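Rikby Allotment and Gardens Association
Minutes of the general meeting held on 07/02/2023 in the back room, Palomino Hall

In the chair: Nizar Karaki
Present: 28 members
Apologies: received from plots 9, 14 and 31, and from the Itden site

1. Minutes of the last meeting
The October minutes were read and agreed with one change. Under item 6, "the lower gate" should read "the side gate". The chair signed the corrected copy.

2. Matters arising
The side gate has been rehung and now closes without being lifted. Two members said the bolt was stiff. The chair will take some oil up.
The letter to the council about the blocked drain on the lane has been answered. The council says the drain is on its list. No date was given. It was agreed to write again at the end of March if the drain is still blocked.

3. Water
The meeting spent most of its time on this item.
The bill for last year came to £532. The year before it was £370. The chair had asked the water company whether there was a leak. The company read the meter twice overnight with the stopcock open and all taps shut, and the reading did not move, so a leak on the main pipe is unlikely. The increase is put down to the dry summer and to hoses being left running.
Members on the top path said pressure had been poor from June onwards and that they had often waited until late evening to fill a can. Members on the bottom path said they had not noticed any difference. It was pointed out that the bottom path has three of the taps and the top path has one.
The following were proposed:
(a) That hoses be used for filling butts and tanks only, and not for watering direct. Carried, with four against.
(b) That a second tap be put in on the top path. Agreed in principle. Clarodari has quoted for the work, but the quote does not include digging the trench. The chair will ask for a price with and without the trench, and members willing to dig should give him their names.
(c) That each shed and greenhouse have guttering and a butt by next season. There was a long discussion. Several members felt this could not be made a rule for people with very small sheds. The proposal was withdrawn and will be put in the newsletter as a request.
The water will be turned back on in the first week of April, or later if there is frost.

4. Rents
Rents go up by £5 a plot from the start of the new year. This was voted on in October and was reported for information only. A member asked whether half plots pay the full increase. They do. The member asked for her objection to be noted.

5. Manure and wood chip
The stables at Itden can deliver manure again this spring. The load will be tipped by the car park and not on the turning circle, as the lorry could not get round last time. Barrows should be taken from the bottom of the heap evenly so that it does not slide across the path.
Wood chip is free and will come when the tree surgeon has it. Laurel chip is not wanted.

6. Untended plots
Three plots were found to be untended at the winter inspection. Letters have gone out to the holders. One has replied and will clear the plot by Easter. If the others do not reply within the notice period, the plots will be offered to the waiting list, split into halves if the people at the top of the list would like that.

7. Seed order
The order has arrived and is in the store. Shallots were short and members have been given onion sets in their place. Anyone who does not want them should say so before they are handed out. Seed potatoes should be collected soon as the store is not frost-proof.

8. Bonfires
No change to the rule. Fires may be lit after dusk from October to the end of March, and no plastic or painted wood is to be burned. A neighbour in the lane has complained about smoke on two evenings.

9. Any other business
The padlock code changes on the first of next month. It will be given out by telephone and will not be posted on the board.
The strimmer is back from repair.
The meeting closed at ten past nine.

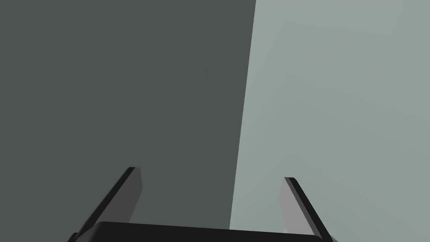 Comment added to the web page by Nizar Karaki: On item 3, Clarodari have now sent both prices. Digging the trench ourselves would save a fair bit, so please get your names to me before the ground dries out. The hose rule starts when the water goes back on.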